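What our robotics club did with the spring

I said in the last post that I would write up the student project once it was over, and it is now June, so I have run out of excuses. This is mostly for parents who asked and for the two or three people who run clubs elsewhere and write to me from time to time.

We started the term with 12 students. Most had built a line follower the year before, and a few had never held a screwdriver. The plan was to enter the Arner Challenge, which is a small regional contest with a sorting task. A team gets a mixed set of household items and has to move them into a container without dropping any. You are allowed to pick your own items for practice, but on contest day the organizers bring theirs, and you see them for the first time that morning.

The first month went badly. The students wanted to write code for the arm right away, and I let them. They wrote a lot of it. The arm, which we call Tatero after the name on an old crate we keep spare parts in, could reach the right spot on the table almost every time. Then it would close on the item and the item would slide out. The code was fine. The students had no idea how to hold a fan or a roll of tape with two fingers, and so the program had no idea either.

So we stopped coding for a while and did grasping by hand. One student holds the gripper by its handle, opens and closes it, and moves an item from the table to the box or back again. Another student writes down what happened. We did this until we had 100 tries per student, and then kept going, because by that point they were competing with each other over it. The final number in the log was 2,666. I checked it twice, as one of the logbooks had two pages stuck together.

The log is a plain spreadsheet. The columns are item, which way up it was, where the fingers went, and result. The result column only takes three words: held, slipped, dropped. We argued over whether to have a fourth word for items that turned in the fingers but stayed put, and in the end that went in the notes. I would add it next time. Nearly half of the notes say some version of "turned".

A few things the log told us:

Handles are easier than bodies. If an item has a narrow part, take it there, even when the heavy end then sticks out to one side. The students did not believe this and tested it for a whole afternoon.

Flat boxes are best taken near one end if they have to go into a crowded container. Taken in the middle they are steadier, but the fingers then need a lot of room on both sides.

Soft things are a separate problem. You can squeeze them anywhere and they will come up, but they sag, and the arm hits the wall of the container with them on the way in. We raised the travel height for soft items and lost a bit of time on every run.

Bags are awful. We have no advice on bags.

After that the code went faster. The team split the items into 19 kinds of grasp, then merged most of them, and wrote one routine for each kind that was left. The routines are short. One of the younger students did the whole routine for upright cylinders alone and it is better commented than anything I have written.

The contest was in a school gym a long drive away, and we left at 5 in the morning. There were teams from Ternetti and from Tạ, both with far nicer arms than ours. We finished in the middle. We dropped one item in the first round, a glass spice jar with a wet label – it did not break – and none in the second. The third round ended early for us when a cable worked loose at the shoulder joint. The students found it in a few minutes, but the clock does not stop. They were annoyed for most of the ride home and then started listing what to change, which I took as a good sign.

For next year I want two logbooks instead of four, a proper clamp on that cable, and more practice with items the students did not choose themselves. They pick things they like, and those tend to be things that are easy to hold. I also want to start with the hand gripper in the first week and leave the arm switched off until the second month.

Some of the hand work, with a box and then with a fan:
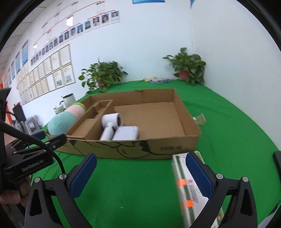
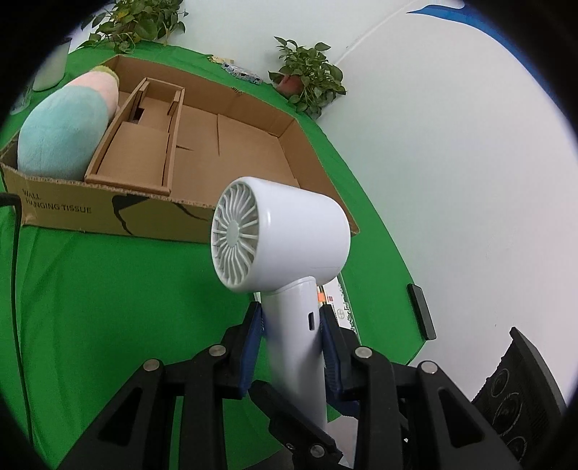
Does a student need to know how to program before joining?

Most of ours did not when they joined. The first weeks are building and hand practice, and we teach the programming from the start after that. A student who can keep a tidy log and show up regularly will do well.

Sign-up for the fall opens at the end of summer and I will post the form on this page. We have room for a few more than last year if I can find another table.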